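**Play food: bag or basket??**
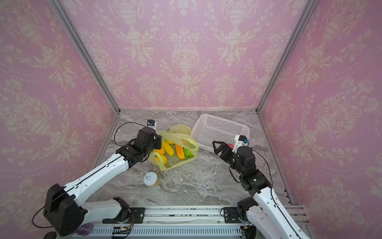

Kerstin Albers

Sorting the toy veg again. Currently all in a yellow see-through bag, white basket next to it doing not much. Want everything to live in the basket. Does veg go in loose or do you keep it in the bag inside the basket? Got the yellow cucumber things (courgettes??), the carrot, a round yellow one and the green bitter melon. Quick answers pls, clearing up before tea

---

**wolfram_t**

Loose. Bag is a pain, kids never open it properly, just tip it.

---

**Leonie Baumgart**

Disagree with Wolfram. Holes in those baskets catch the stalks. Ours did anyway. Bag in, top folded over, done.

---

**wolfram_t**

What stalks, it's a cucumber

---

**Leonie Baumgart**

Peppers have stalks. Mine do.

---

**ingeborg_k**

Can we talk about the wallpaper. Pink with urns!! Is that the Hallotside one? I paid for 2 rolls of something similiar and ran out halfway up the wall

---

**Kerstin Albers**

No idea sorry, was up already. Floor's only marble pattern too before anyone asks

---

**Kerstin T**

Wouldn't keep a plastic bag with toys at all if there's little ones about. Loose in basket, heavy bits at the bottom. Bag in a drawer for when you lend stuff out

---

**Leonie Baumgart**

ok fair on the bag. Cloth one then. Still not loose

---

**wolfram_t**

Loose.

---

**Kerstin Albers**

Going loose, will see how long it lasts. Anyone know if the bitter melon counts as fruit or veg, need it for the lables

---

**ingeborg_k**

veg. and if you find out the wallpaper name pm me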